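The Left Arm Goes First

By the time Linnea Aasen got her coat off, the argument had already started.

"Left goes first," said Rozália, who had her laptop balanced on a stool and a pencil in her teeth. "Left always goes first. Skuvia is the steady one."

"Onau is the fast one," said Linnea. "Onau should go first and get out of the way."

They had named the arms in July, before either of them could make one do anything except wave. Onau was on the right, Skuvia on the left, and the robotics club had spent every free evening since then teaching them to sort. Three bins, yellow, red and cream! Two arms that had to share the middle! It was the best problem Linnea had ever been handed, and she thought about it in the shower, on the bus and all the way through chemistry.

The Flalport Cup gave each team 300 seconds. Their last full run had taken 400.

"Fine," Linnea said. "Left first. Show me."

Rozália grinned around the pencil and hit the key.

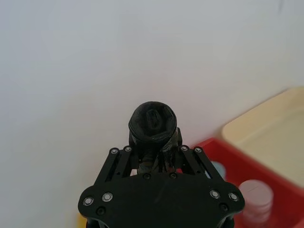
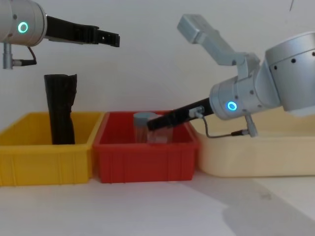
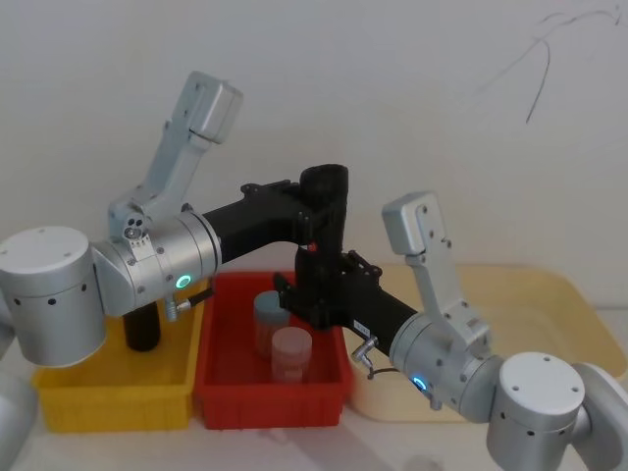 The sorting table, with the red bin between the yellow and the cream.

"Stop, stop, stop!" Linnea yelled, and Rozália stopped it.

They both leaned in. Linnea could hear her own heart, which was silly, and also wonderful.

"They're both going for the middle," said Rozália. "Look at my wait step. It's waiting for the wrong arm."

"So swap it!"

"I am swapping it."

She typed with two fingers, the way she did when she was excited. Mr. Nogueira put his head around the door, keys in hand, and said the building closed in ten minutes.

"One more run," they said together.

He looked at the arms, then at the clock, and then he pulled up a chair.

"Who goes first?" he asked.

"Left," said Linnea, and reached for the stopwatch.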